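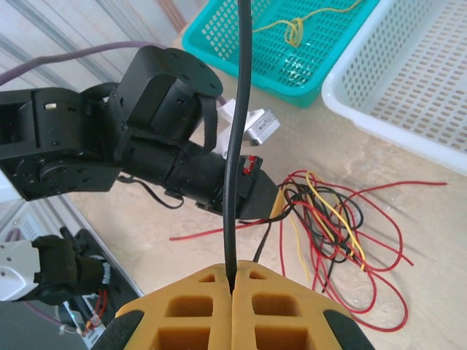 How Does Electricity Get to Your House?

When you flip a switch, a light comes on right away. The electricity that lights it may have traveled a long way first.

Making it

Electricity is made at a power station. Many power stations burn gas or coal to boil water. The steam pushes the blades of a big wheel called a turbine. The turbine turns a generator, and the generator makes electricity. Wind and falling water can turn a turbine too.

The town of Cluvside gets most of its power from the dam at Stonon, 90 miles away.

Sending it

Thick wires carry the electricity across the country on tall metal towers. Electricity is pushed along a wire by something called voltage. On the long wires the voltage is very high, so less energy is lost as heat on the way.

Near a town, the wires go into a substation. Machines called transformers lower the voltage there. A smaller transformer near your street lowers it again.

Inside a cable

Most cables have metal in the middle, usually copper. Electricity moves through copper easily. A metal like this is called a conductor.

The outside is plastic or rubber. Electricity does not move through these easily, and they are called insulators. The insulator keeps the electricity in the wire and away from your hands.

Staying safe

Never touch a cable if the covering is cracked or torn. Tell an adult.
Never put anything except a plug into an outlet.
Keep water away from plugs and cords.
If a power line is on the ground, stay far away and call for help.

Words to know

Turbine: a wheel with blades that is turned by steam, wind or water
Conductor: something electricity moves through easily
Insulator: something electricity does not move through easily

Page updated 31 March 2018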